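Category: Days Out & Open Days
Last updated: 2024-01-31

I had been meaning to go to the open day at the old Vogler mill in Tundarell for years, and this time my sister rang the night before and said she'd drive, so that was that! We set off in drizzle, got lost once by the reservoir (my fault, I was holding the map) and still arrived in time for a bacon roll before the first tour.

Our guide was Jabari Lukumay, who started in the dye room at 20 and clearly loves every brick of the place. He took us up to the carding floor first, where the boards are so soaked with old lanolin that they shine, and then down a very steep stair to the looms. Only one was running, and it was still so loud that we all just grinned at each other and gave up talking. There are 48 looms in all, and the oldest still makes the grey blanket cloth the mill was known for. I bought a length of it, of course, and have no idea what I'm going to do with it.

After the looms we wandered through to the long shed across the yard, which is given over to clothes and cloth care these days, with stalls on darning, washing wool and getting moth out of a cupboard. 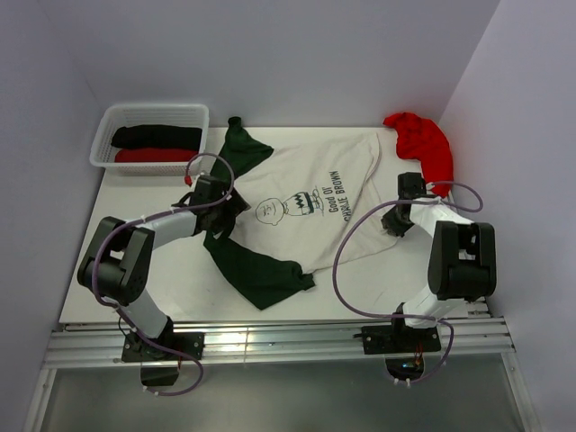
A cream T-shirt on the white worktop, long shed.

I stayed far too long at the darning stall, where a very patient lady named Mrs Usov showed me how to weave a patch over a hole in a sock heel. Mine came out lumpy, but she said her first ones did too, which was kind of her.

Lunch was leek soup in the canteen, with proper bread, and then we had a slow walk along the mill race to see the wheel pit. The path is muddy in places so do take boots. Entry was free, parking in the lower field was fine, and the tea room takes cards now (it didn't when my sister last went). The Skillurora weaving weekend is on there in March and we've both put our names down, lumpy sock and all.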